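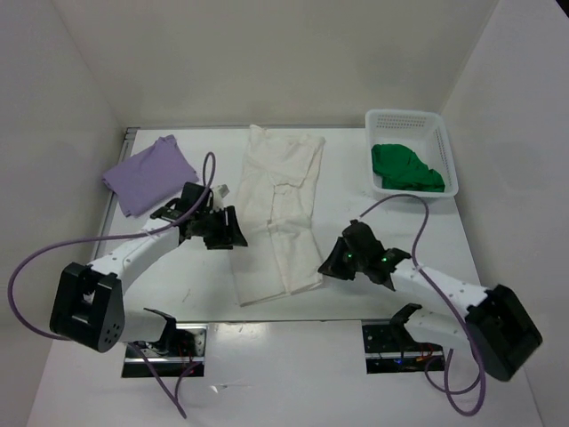

Two-arm folding cell with a cream garment on the table and the basket at the rear right.

Review: Walczak Bench Safety Handbook for Two-Arm Cells
Published by Testitz. 28 pages, ring bound, with a set of wipe-clean check cards.

Most safety guidance for small robot cells was written with factories in mind. If you run a pair of light arms over a table, much of it talks about fences and floor markings you will never have. The Walczak handbook is meant for the smaller end of the trade, and we have worked from it at Grerum since February.

The first part covers the enclosure. It asks for plain, smooth side walls, a pale table surface and nothing stored within reach of the arms except the items for the task. Our cell already had three plain walls, so this cost us nothing. The advice on the open front is better than anything else I have read on the subject. It tells you to mark a hand line, agree who may cross it, and keep the stop button on the operator's side of it.

The section on cables is the one I would buy the book for. Each arm's cable should be tied at the forearm, with enough slack for the elbow to open fully, and no loop should be able to drop over the gripper. The purple cables on our arms run in wide loops and we had never measured them. The handbook has you move each arm slowly to its limits and watch the loop the whole way. We shortened one and moved a tie on the other.

Soft goods get four pages. Thin cloth is awkward because a gripper can close on two layers when you wanted one, and a dragged hem can take the next item with it. The rule given is to leave a clear gap between the piece being folded and anything waiting. It is a sensible rule and we break it more often than we should.

The weak part is the section on speed and force. It gives a single table of limits and does not say how they were arrived at. Anyone who has to satisfy an insurer will still need the full standard and a proper risk assessment, and the book does say so, though only on the last page.

The check cards are good. There are 9, one for each stage from power-up to shutdown, and the start-of-shift card takes a few minutes. The print has held up to daily wiping. The ring binding has not, and two cards have already torn at the holes.

At 475 for the handbook and cards it is dear for its size. The Tevano course costs 2,000 and covers much of the same ground, with a trainer to answer questions. For a small team that already knows its machines, I would take the book.

Rating: 4 out of 5. Replacement cards can be ordered singly from Testitz.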